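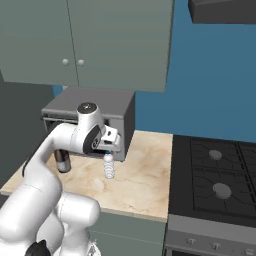
Fig. 1. A water bottle and countertop oven in a simulated kitchen.

Does Bottled Water Taste Better Than Tap? A Blind Tasting at Skurdale College

1. Why we picked this

Our group argued about water for most of the first project meeting, so in the end we made it our topic! Two of us grew up in hard water areas and swear that tap water leaves a film on your tea. The other two had never thought about it. We wanted to know whether people can tell tap from bottled when they can't see the label, and whether the ones who are surest of themselves do any better than the rest.

2. What we did

We recruited 32 tasters from the common room and the library steps. Each person got three small cups marked with a symbol (circle, star or square). Two held the same water and one was different, and the job was to pick the odd one out. This is called a triangle test and we really liked it, because it doesn't ask people which water is "nicer", only whether they notice a difference.

The bottled water was a supermarket own brand. The tap water came from the ground floor kitchen in the Jurov building, which we ran for 30 seconds before filling the jug. Both were kept in the same fridge overnight and poured just before each session. We first tried it with the tap water straight from the tap and everyone got it right on temperature alone, so those results were thrown out and those tasters weren't used again.

Before tasting, each person filled in a short form: what they normally drink, and how sure they were (from 1 to 5) that they would spot the difference.

3. Results

By pure guessing you would expect a third of people to be right, so between ten and eleven. We had 14 correct answers. That is a bit higher than chance, but when we checked it against the table in our statistics handout it wasn't enough to be significant at the 5% level.

The confidence scores were the fun part. Of the nine people who gave themselves a 4 or 5, three were right -- exactly what guessing would give. One taster who only ever drinks bottled water picked the wrong cup and asked to go again (we said no, sorry).

4. Problems

The cups were paper and a few tasters said they could taste the cup. We'd use glass next time. We also ran one session straight after lunch, and somebody had clearly been eating garlic bread.

5. What we would like to try next

More tasters, first of all. We would also love to repeat it with water from the old spring at Fondari, which has a strong mineral taste that even we could pick out.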